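Automation & Controls Forum > General > Household and light shop chores: where are we?

Thread started Tuesday, September 18, 2018

flangeface
Posts: 409

Splitting this off from the Ivport thread before a moderator does it for me.

The claim over there was that an off-the-shelf six-axis arm with a parallel gripper and a depth camera can now do "most light chores" given enough programming time. I disagree, and I would like to argue it on actual tasks. By chore I mean the following: objects not fixtured, objects not known in advance to the millimeter, lighting not controlled, and no operator resetting the cell between cycles. Clearing a table counts. Putting hand tools back in a drawer counts. Loading a CNC from a tray with machined pockets does not count, that is ordinary machine tending and has worked for decades.

Our own data point: a Taipe cell that sorts returned shop consumables into bins. Tape rolls, marker pens, cutoff wheels, gloves. 253 picks logged in the last supervised run. Rigid items were fine. Gloves were bad enough that we took them out of the mix in May and gave them back to the person on the bench.

dwell_time

What gripper, what stroke, what pad material? "Gloves were bad" covers a lot of ground.

flangeface

Electric parallel, 85 mm stroke, flat urethane pads. The failure was nearly always one of two kinds. Either it got a single layer of fabric and the rest of the glove hung down into the next bin, or it closed on a pair and the second one let go over the conveyor. Force sensing did not help much. The reading for one glove and the reading for two overlap.

kettlebus

Parallel jaws on gloves, well, yes. Try a needle gripper or a Bernoulli cup. The tooling is wrong and you are blaming the robot.

flangeface

A needle gripper will not pick up the marker pen. The whole point of a chore is that the next item is different. If I need a tool changer with one end effector per object class, I have built a cell again.

dwell_time

Agreed on that. Tool changers are fine at two or three tools. Past that the cycle time is all docking.

lintbrush

I'll take the other side, partly. I think the hardware is closer than this thread suggests and the missing piece is the control policy. Put a two-jaw gripper in a person's hand, no arm at all, and the person does quite a lot with it. The jaws have the same geometry a robot would have. There is no palm and there are no other fingers. If the human gets the job done, then the jaws are not the limit.

Household setting, ordinary room, low work surface with a cloth on it: 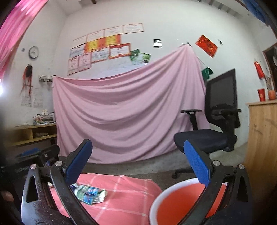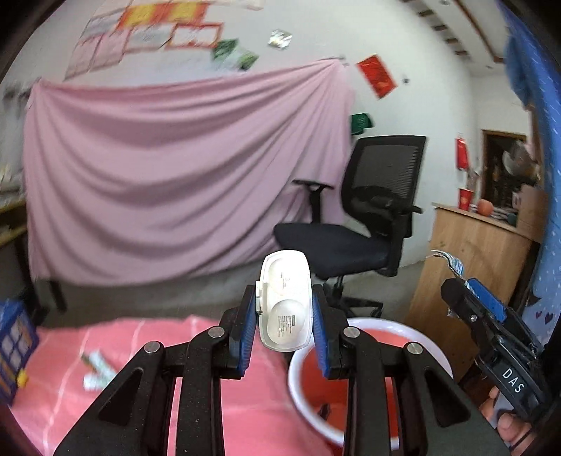

Hand-held grippers, blue pads. First: snack wrapper on the pink cloth. Second: a clamshell case, open, held upright in the jaws.

Take the second one. The case is plastic with a hinge and two round recesses, one above the other, with a pad in each. The jaws have it upright and open. I have seen people on this forum say you need three contact points to hold an open hinged case. Two pads, apparently sufficient to hold it for as long as it takes to get a picture anyway.

Note also that there is a second gripper in a hand at the right, the one marked DAS. Anything bimanual gets a lot easier. One jaw set holds, the other works.

kettlebus

So what you have shown is that a human can do it. I don't think anybody disputed the human.

lintbrush

The human is running the same end effector. It separates two questions that people keep mixing up: can this gripper do it, and can this controller do it. For the first I say mostly yes. For the second I say not yet.

dwell_time

That separation is useful but not as clean as you make it. The person also brings a wrist and a forearm with very good compliance, and they feel the load through the handle. If the case starts to slip they feel it before they see it. A stiff industrial arm with a gripper bolted to the flange has none of that unless you add a force-torque sensor at the wrist and close the loop fast enough. So your test has human sensing hiding in it. It tests the jaws plus a very expensive arm.

lintbrush

Fair. I would still call the wrist sensor available hardware. You can order one.

flangeface

You can order one. Then you get to tune it. Ours went on the Taipe arm, and the first useful thing it did was stop the robot every time the air hose brushed the guard.

On the pictures, I care more about the wrapper. Crumpled film on cloth is the worst case I can name for a depth camera. The printed film is crumpled, the surface under it is soft, and the shape is not in any CAD library. If you command the jaws to cloth height minus a millimeter you pick up the cloth as well. If you command cloth height plus two you close on air.

pneumo_nick_of_time

Pinching the cloth is the one that gets everybody. We did a demo unit for Zekeo that was supposed to clear items off a covered table. Rigid table, thin cover. It cleared the cover. The fix was to tape the cover down, and then sales called it a solved problem.

kettlebus

Suction does film. Small bellows cup, moderate vacuum, high flow. I have done candy bar wrappers at line speed.

dwell_time

Sealed and filled, on a belt, flat side up?

kettlebus

Yes.

dwell_time

Then it is a different object. An empty crumpled wrapper has no flat patch larger than the cup, and it leaks through the folds. You can brute-force it with a blower, and then you are vacuum cleaning.

kettlebus

Vacuum cleaning is a chore and a machine does it today without a policy or a wrist sensor or any jaws. I am only half joking. Robot vacuums are the one piece of household automation that sold in volume, and they work by not grasping. If you want a table cleared, design something that sweeps it into a bin. Copying the hand is the expensive route.

lintbrush

Sweep that cloth into a bin with the snack wrapper on it and tell me how it goes. There is also a basin right beside it. Sorting what stays from what goes is most of the job.

flangeface

The basin is a good point, I had skipped it. A white rim curving around right next to the gripper means your approach angles from that side are restricted, and a wide gripper body like the one in those pictures needs room. With a person holding the tool, they just roll the wrist over a bit. On an arm, the planner either finds that or it reports no solution, and in my experience it reports no solution. We ended up with a keep-out box 20 percent bigger than the bin walls, which made the corners unreachable.

pneumo_nick_of_time

How are people handling the rest of the room? Look at the background. Hanging sheet in big folds, mesh chair on casters, a shelf, papers on the wall. A mesh backrest is half transparent to most depth cameras, you get points from the mesh and points from whatever is behind it. And the chair has wheels, so last week's map is wrong.

dwell_time

For a fixed arm over a table, crop the cloud to the work volume and ignore the rest. For anything mobile, yes, it is a problem. A hanging sheet moves when a door opens. I would not trust a static map with that in it.

willia_user

We run a Willia bench unit in a small repair shop, so closer to a real chore than a factory. Its job is to put loose parts back into labeled trays at the end of the shift. Measured over a normal week:

- Metal parts bigger than a thumbnail: reliable enough that I stopped watching
- Plastic housings, closed: good
- Plastic housings, open: poor, it closes them or drops them
- Bagged screws: depends on which way up the bag lies
- Wrappers, tape liners, foam: removed from the task

Open housings are why I read this far. It computes a grasp for the outline it sees, the outline is two shells at some angle, and as soon as the jaws touch, the angle changes. It has no idea the thing has a hinge. A person sees the hinge and grips with it in mind.

lintbrush

That supports my side, I think. Same class of jaws, and the failure is in what the software knows about the object.

willia_user

It supports it for housings. For the bagged screws I blame the jaws. The pads are hard and the bag slides out. Softer textured pads might change that, I have some on order.

flangeface

Let me know the durometer when they arrive. We went through a set of soft ones in under a month, mostly from cutoff wheel edges.

kettlebus

Nobody has given a cost yet. A person clears that table in a minute or so. What does the cell cost, and who picks up what it dropped?

dwell_time

Willia_user's list is the honest answer to the thread title as far as I am concerned. Rigid and closed, yes. Hinged, bagged or crumpled, no, or only with someone standing next to it. Where I part ways with flangeface is on how long that stays true. I would not write a five-year plan on it.

flangeface

I would not write one on the opposite either. Our gloves are going back to the bench for next year's budget — I have already signed the labor line.

lintbrush

Would you share the glove picks from the 253? Force traces and the before/after images if you kept them. I would like to see how much the one-glove and two-glove readings overlap. If it is only at the low end, a lift and re-weigh step may separate them.

flangeface

Traces yes. Images only for the failures, we overwrote the rest. The re-weigh adds 2 seconds per pick and we tried it once at the wrong threshold, so it may deserve another look. Will post the file when I am back at the plant.

pneumo_nick_of_time

Include the air hose stops please. I am collecting those.

willia_user

Pads shipped, tracking says Thursday. I'll run the bagged screws first and then the open housings, same trays as before.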